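Re: [kandpal-crafts] Covering a big table cheaply

On May 2, 2026, a list member wrote:
> Does anyone cover their table with paper? My oilcloth has gone sticky and I'd rather not buy another one.

Yes, brown paper every time! I get the wide rolls from Jukmont (482 is the one you want, the thinner stuff tears) and run it the full length, taped underneath. 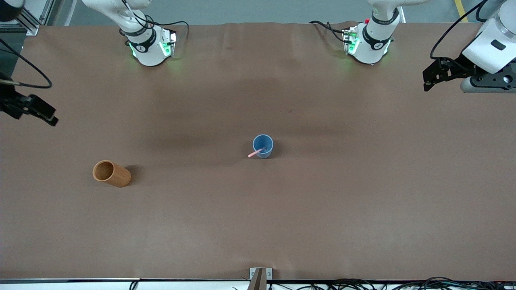
It does crease a bit once you start leaning on it, and mine goes patchy, but I've stopped minding — you just pull it off and start again. Cups go over now and then and so far I've only had to change the whole sheet twice since December. The Kovach rolls are cheaper but too narrow for me.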